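Kukier Lab open afternoon: a report for those who stayed on the coach

The invitation promised "autonomous disassembly", so I had dressed for flying screws. I needn't have bothered. The Kukier Lab at Barcombe takes computers apart at the pace of a man reading a tenancy agreement.

Eighteen of us squeezed in at two o'clock. Lok-yiu Wu, whose doctorate depends on all this, explained the method. Other groups show the robot a complete job from start to finish and hope it copes with the next machine. Hers chops the job into short reaches, each learned separately from a person steering the arm, and a second program picks which reach to try next by comparing the wrist view with what it has seen before. If nothing looks familiar, the arm stops and asks. It is more modest than my son-in-law.

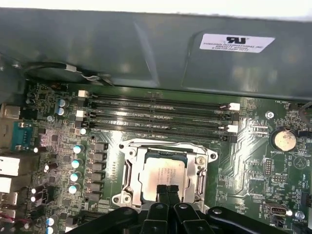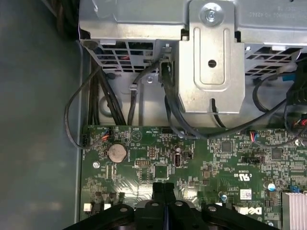

Two views from the wrist, both over the motherboard of a desktop PC.

The result she is proudest of concerns machines the program has never met. Trained on whole jobs, it managed 20 per cent of them. Trained on short reaches, it managed 65. Walid Qaisi, who is retired from Gundel and hard to impress, wanted to know about the other 35. Mostly cables, she said. A cable never lies the same way twice, and the program takes each new loop for a new sort of computer.

He also asked how long a person would need with a screwdriver. There was a pause, and So-ying Lai offered us biscuits.

The paper is due in May. Copies of the handout are with Kelechi Iyamu, except page two, which the printer at Barcombe kept. Next visit is the Chiu bottling works, bring flat shoes.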